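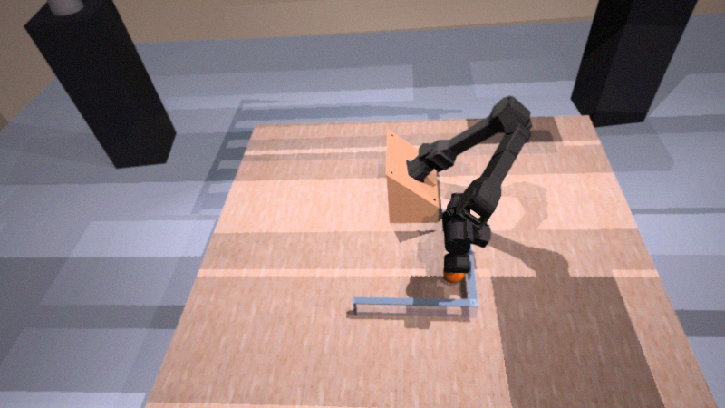
Gelmont planner: what changed, what broke, what's next

14/10/2023

Quick one from the control side, release is nearly out the door and the notes aren't written yet. So treat this as the notes.

Headline: the new approach planner is in. Old version planned one path from home straight to the grasp and hoped. New one splits it. First a free-space move to a point over the ball, then a short straight descent with its own speed limit and its own collision margins. Sounds obvious. Took us since January.

Why bother? The rail. With the ball sitting close to a rail, the old planner padded every obstacle by the same amount, and the padding swallowed the goal. No path found, arm sits there, log fills up. Now the margin shrinks on the descent only. Up high we keep the fat one, so the elbow still swings wide of the mounting block and anything else you put in the scene file.

Default margin is 40 mm for the free move, 9 mm for the descent. Both are in the config, both can be changed per task. Please don't set the second one to zero. Somebody will. The planner will let you, for now.

Beka (the perception module, for newer readers) got a smaller update. Ball detection used to be a plain color threshold and it hated shadows. The arm's own shadow would slide over the ball halfway through a reach and the estimate jumped sideways, then the planner chased it. Fixed in two places. The threshold now works on hue with brightness mostly ignored, and the position estimate gets frozen once the descent starts. Freezing is crude, we know. If the ball rolls during the descent you will miss it. Live tracking all the way down is on the list. 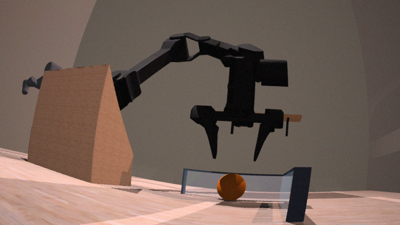 Fingers open before the descent, by the way, not during. The open command used to go out in parallel with the last leg and on a slow machine it lagged, so you could arrive with a half closed gripper and knock the ball into the barrier. There's now a check: the joint reading has to be within tolerance or the descent doesn't start. Adds a little time per attempt. Worth it.

Also fixed:

See-through panels were left out of the collision check if their material was flagged as transparent. Our bug, an embarassing one. Geometry is geometry now, whatever it's drawn with.

The wrist no longer spins the long way round on a re-plan.

Reddy, the replay tool, opens logs up to 20 times faster. It was parsing the whole file twice.

Scene reset now puts the ball back where the seed says, even after a crashed run.

Still broken: re-planning close to the elbow limit. 17 of the seeds in our regression set trigger it, same symptom each time, planner flips between two arm poses and times out. Workaround is to nudge the start pose. Proper fix needs a cost on switching poses, there's a branch for it but it isnt reviewed.

Boster users: the job scheduler needs the new message format, so update both ends together or nothing will launch. The error you get is useless ("bad header"), we'll improve it.

If you hit something odd, send the seed, the config and the Reddy log. All three please. Screenshots of a terminal are hard to replay. Next item will cover the grasp scoring, once the numbers have settled down.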